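# Collecting push examples at Trindska: notes from a conversation

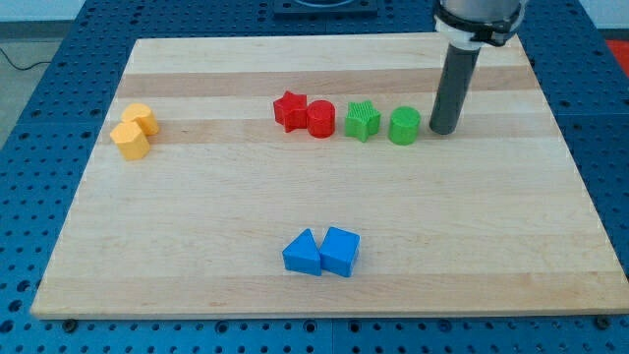
*Shape blocks on the wooden board, with the arm's end tool lowered beside the row.*

The lab lead at Trindska has spent most of the winter on one data set. Its working name is Qudah, and it will be used to train a policy that moves blocks across a board on a short typed instruction.

"The task is pushing only," the lead said. "The tool is a straight cylinder with a rounded tip. It has no fingers, so the policy can't pick anything up. It has to work out where to make contact and in which direction to move."

An operator steers the arm while a second person types what is being done, such as "slide the green star away from the green cylinder". Each recording lasts 20 seconds. The group had 219 usable recordings by the end of January, from 4 operators working in turns.

Asked why the blocks come in different shapes, the lead pointed to contact. "A cube has flat faces, so a centred push keeps it fairly straight. A star catches on its points and turns. A cylinder gives you one line of contact and slips off to the side if you're a bit out. We want all of that in the examples."

Colour is handled separately. Blocks of the same colour often start near each other, and the lead considers this a weakness in the early recordings. "If the two reds are always neighbours, the model can get away with reading the colour and ignoring the shape. We now mix the starting layouts for part of every session."

Failed pushes are kept and labelled. Recordings are dropped only when the arm stops on a fault or the typed instruction doesn't match the motion. A colleague at Pranitby checks the labels against the video, and almost 4 in every hundred come back with a query, mostly over words like "beside" and "behind".

"Behind from whose side?" the lead said. "We settled on the operator's side of the table and rewrote the older labels by hand."

The next round will use the same board and a slower top speed for the arm. Playback and labelling will move to Zuder, the group's in-house viewer, once its time stamps agree with the arm controller.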